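The Tall Room
What happens to a workspace when most of it is air

There is a kind of person who walks into a high-ceilinged room and immediately lowers their voice. There is another kind who looks up and asks what it costs to heat. I am the second kind, and at the Mercado building I was told, politely, that it's the cooling I should worry about.

Mercado was a furniture warehouse until the furniture left. What the present tenants got was a floor you could park buses on, white walls, and a ceiling so far up that changing a bulb involves a phone call. They also got the mezzanines, with their black metal railings, which give the place a faint suggestion of a cruise ship. People eat lunch up there. I'm told the view of everybody else working is very relaxing.

The trouble with a tall room is that you can't put anything in most of it. You pay for the volume and you live in the bottom six feet, along with your chairs, your bags and every cable you own. Walk around Mercado at 2 in the afternoon and you'll see how a big space fills up, starting at the walls and creeping inward, with the middle held open by good intentions and a certain amount of kicking things aside.

So the shelving matters. The tenants went for open units in white, bought secondhand from an office in Vudel that was shrinking, and the argument over whether they should have had doors is still going on. The pro-door faction says open shelves look messy. The anti-door faction says the mess is there either way and at least now you can find the tape. I side with the second group, having once owned a cupboard.

What open shelves ask of you is bins. A see-through box is the best friend a shared room has, as long as it has a label, and a pale solid one is where adapters go to retire. The house rule at Mercado is that a bin nobody has opened in 44 days gets tipped out on a table in public. I watched one of these ceremonies. It produced over 20 pens and a shoehorn.

Then there are the chairs. A good office chair on casters belongs to whoever sat in it last, and by late afternoon the best ones have drifted toward the windows like cattle. Iler, a small workshop downstairs that reupholsters seats, tried putting colored tags on them. The tags drifted too. Nowadays the chairs are left alone, and the only rule is that you don't roll one over a cable – a rule everyone knows and I broke within the hour.

Bremico, the firm that handled the refit, wanted acoustic panels hung from the ceiling. The tenants looked at the quote and bought a rug, which has since gone missing. The room does echo. Drop a marker at one end and someone at the other end says "sorry" out of habit. But the light is lovely, even on a gray day in August, and after a while I stopped noticing the noise and started noticing how many people were on their feet. Give people a decent stretch of floor and they'll use it, it seems, even with all those chairs.

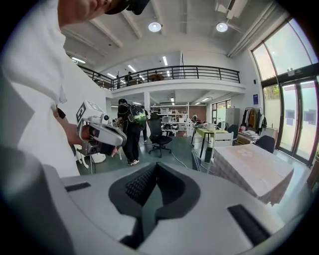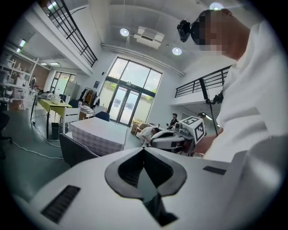
Life at floor level, with the open shelving, in the first picture; the mezzanine railings and the white ceiling in the second.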